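This site uses cookies to remember your reading preferences. Accept | Settings

Polish bench notebook – 2/12/26

Stamping transfer, Skolto plates against Hebden plates. Same base on all tips: two coats of Amelano cream in gray, left overnight. Stamper cleaned with lint tape only, no acetone.

Skolto: fine lines break up near the cuticle edge. Scraper held at 45 degrees is too steep. Flatter is better, but leaves a film on the plate.

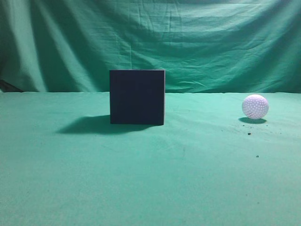
Hebden plates

Deeper etching, so more polish on the stamper. 17 of 20 tips transferred whole. The three failures were all the lace pattern, and all after a pause between scrape and pickup.

Top coat smear is still open. Nenden water-based went over the black with no drag. The solvent one pulled color on both passes, even after some 20 minutes of drying.

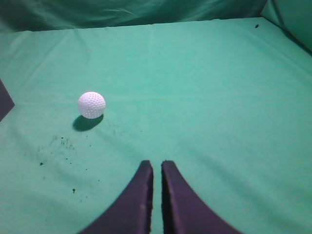
Float the brush on a thick bead and keep the bristles off the design. Repeat with the January batch of black – it was thicker and may behave differently. Order more lint tape.

Recent entries
Peel-off base, wear log
Magnetic polish, pull times
Gradient sponges compared

Last updated: same day, evening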